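Speaker notes, evening talk at the Donamden library
Subject: keeping a household repair book
Time: 40 minutes, then tea

Start slowly. People are still finding chairs at seven o'clock. Say good evening, say my name, say that I have lived in Donamden for a long time and that my accent is older than that. Thank Jozefína Kratochvíl for the room and for the microphone. Check that the back row hears me.

First point: what is a repair book. It is a plain notebook in which you write each thing that was mended, changed or replaced in your home. When, by whom, with which part, and what it cost. My first one began with the boiler. The man came in May and asked me when the valve was last changed. I didn't know. He changed it again, and I paid 280 for a part which my neighbour says was changed only two winters before. I wanted to be angry with him, but he had asked me a fair question.

(Pause. Show the old notebook. Do not pass it round, the spine is weak.)

Second point: what to write down. I began by writing too much. I wrote the weather. I wrote what the plumber said about his daughter's school. It is pleasant to read now, but when water is coming through the ceiling you do not want to read about the school. So now each entry has one line for the thing, one line for the problem, one line for the part. If there is a number on the part, I copy it exactly, with all its letters.

Tell the story of the tap. The kitchen tap is from Geerts, and inside is a cartridge with the number 904 on it. There is also one which looks the same to my eye and is two millimetres shorter. I bought the short one twice. The second time I had the book at home in the drawer and I was standing in the shop without it. Since then I copy the important numbers on a card in my wallet.

(Show the card.)
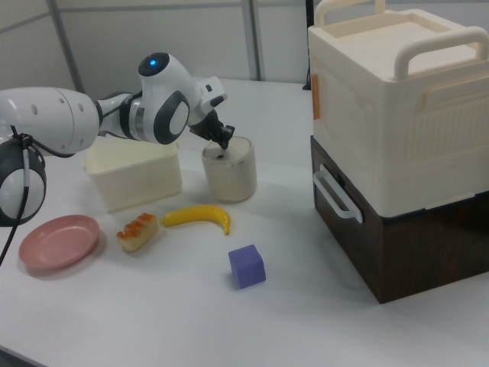
Third point: where the book lives. Mine is in the kitchen drawer, under the tea towels, and every person in the house knows this. Lahcen Fawzy, who lives above me, kept his on the computer. It was a very beautiful table with colours. Then the fuse went in the evening, and the page that says which fuse belongs to which room was inside the computer. He laughs about it now and he has given me permission to tell it. He still has his table, but he prints the fuse page and the water page and hangs them inside the meter cupboard.

I should say here that paper is not holy. If you like a computer, use a computer. Only print the pages that you need when the electricity or the water is the problem.

Which pages are these:
Where the main water tap is, and in which direction it closes.
Which fuse is for which room.
The telephone numbers of the plumber and the electrician, and of one neighbour who has a key.

Fourth point: the cost column. My wife did not want a cost column. She said it would make us sad. After nine years I added it up and the washing machine alone had taken 2,523, and this was a machine we both called reliable. We had never had one big bill, that is why we called it so. Without the column I think we would have repaired it again. We bought a new one from the shop in Corkport and the first page of the new chapter is the receipt, glued by the top edge so that you can lift it and read the back.

About receipts: many shops print on the thin shiny paper and the ink goes pale. Make a copy the same week. I have three receipts that are now completely white and I keep them glued in, I don't know why.

(Drink water. Look at the clock. If it is later than half past seven, leave out the part about paint.)

Part about paint: write the name of the colour, the number, the maker and the room. Paint a small patch on the page itself and let it dry with the book open. Ettore Lo Presti from the paint shop taught me this. Also write which wall. In our hall there are two whites, and I can only see it in the morning.

Fifth point: sharing the work. A book that only one person writes will stop when this person is ill or tired. In our house the rule is that the one who opens the door to the repairman also writes the entry. The entries of my son are very short. One of them says "fridge, ok now". I asked for more words and the next one says "fridge, really ok now".

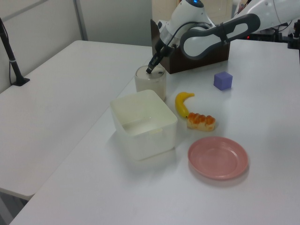

What if you rent your home, is it still worth keeping a book?
I think it is worth even more, but the entries are a little different. You write the day you reported the problem, the name of the person who took the call, and the day when somebody came. Driss Helmy rented in Kustalach and had a damp wall for a long time. When he moved out, the owner wanted to keep part of the deposit for this wall. Driss put the notebook on the table and read four entries aloud, and he received the full deposit. Keep also copies of the letters, in an envelope at the back.

Last point: how to begin. Do not try to write the whole past. Wael Ramadan tried this and spent a winter looking for old bills, and then he was so tired of it that he wrote nothing new. Begin with the next thing that breaks. If you know something from the past for certain, put it on the last pages, going backwards.

Ask who has a notebook with them. Ask them to write one entry now, in the room — two minutes, no talking. I will write mine too. It will be the bathroom fan.

Questions from the hall. Repeat each question into the microphone before I answer.

Say that the printed fuse page is by the door, one for each household, and that the tea is in the side room. Take back my pen from Jozefína.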